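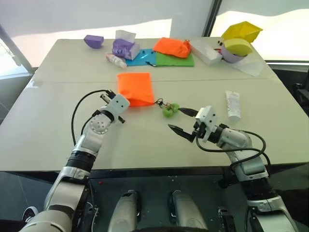

We finished comparing the pointed fingers against the short flat ones on the two-arm setup, and I promised the list some numbers. All runs were in April, on the same table, with the Kinar controller on both arms and the force limit left at the value we posted before. The objects were soft household things for the most part, and a lot of the trouble came from the small ones. The green toy by the orange bag is a good case. It is lumpy and it has thin black strings, and the open pointed fingers can come at it from the side with room to spare. The squeeze tube stayed out on the right in most layouts, because we wanted something upright that could be knocked over.

Totals first. We logged 441 grasp attempts over both finger types. I threw out 13 where the controller dropped the connection in the middle of a move. Those were all before the firmware update and I have not seen the fault again.

Pointed fingers, Nallura set: better on cords, strings, the edges of cloth and anything lying flat. They can get under a fold. They are worse on smooth round items, where the contact patch is too small and the object turns in the grip. We lost bottles this way more than anything else.

Flat fingers, Diseso set: better on boxes and bottles. On cloth they tend to push a ridge ahead of them and close on nothing. Slowing the approach helped a little. Dropping the fingers 2 mm lower helped more, but then they scrape the table, and I don't want to run them like that for long.

Earlier on this list, the following was asked:

> Are you going to test with the cables tied down? On our Bednárik
> arms the wrist cable pulled on the force reading whenever the
> wrist turned past a certain angle, and we blamed the fingers for
> two weeks before we found it. Also, what closing speed are you
> using? Ours is set at 35 percent and I have no idea if that is
> sensible for soft things.

On the cables: no, they hang in loops alongside the arms. I checked the force reading with an empty gripper through the full wrist range and saw a small drift at one end on the right arm. It is well under the limit we stop at, so I left it alone. If anyone has a tidy way to route them without losing wrist travel, I would like to hear it.

On speed: we also use 35 percent. Faster than that and light objects get pushed away before the second finger touches. I did not try slower.

Next I want to repeat the pouch layouts with one finger type on each arm, flat on the left and pointed on the right, to see if the planner picks the sensible arm by itself.
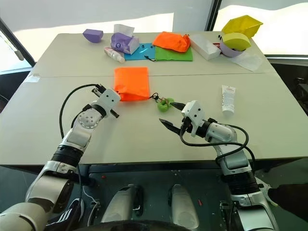 Bednárik list user, replying: mixed fingers worked for us, but you have to give the planner a separate collision model for each hand. We used one model for both and the longer fingers kept touching the table on low grasps. Also worth logging which arm was chosen and why, if Kinar lets you export that. Ours only gave us the final choice.

Thanks, I had not thought of the collision models. Kinar does export the scores for both arms, but only with debug logging on, and that fills the disk fast. I will turn it on for a short set and post the file with the finger dimensions.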